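Jamik Garment Care Labels, data card

Summary
Jamik is a text dataset of care label wording from trousers, shirts and bed linen. It has 1,044 records. Each record holds the label text as printed, a normalized version, and the care codes assigned to it.

Maintainers
Radymyr Semeniuk (transcription, schema)
Védís Brynjólfsdóttir (code assignment, review)

Files
labels.csv: one row per label, UTF-8, comma separated
codes.csv: lookup table for the care codes
split.txt: record IDs held out for testing

Fields
id: integer, stable between releases
garment: trousers, shirt, sheet, pillowcase or other
text_raw: wording as printed, line breaks kept as a pipe character
text_norm: lowercase, abbreviations expanded
wash_max: degrees Celsius, blank if not stated
codes: semicolon-separated list, up to 10 per record

Split
1,000 records are for training and 44 for testing. Labels from the same maker never appear on both sides.

Annotation
Each label was coded by 2 people working separately. Disagreements were settled by rereading the label itself. The written rules are in the Nurmi guide, section 4.

Known issues
Faded labels are under-represented. "Wash separately" and "wash with like colors" share one code in this release; they will be split in the next. Fiber content is not recorded. Records imported from the older Titavby list have no garment value, so filter on that field before grouping.

Changes
March: wash_max moved from text to integer. Duplicate IDs removed.
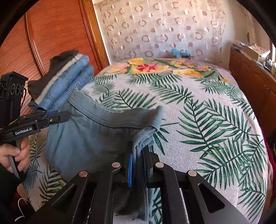
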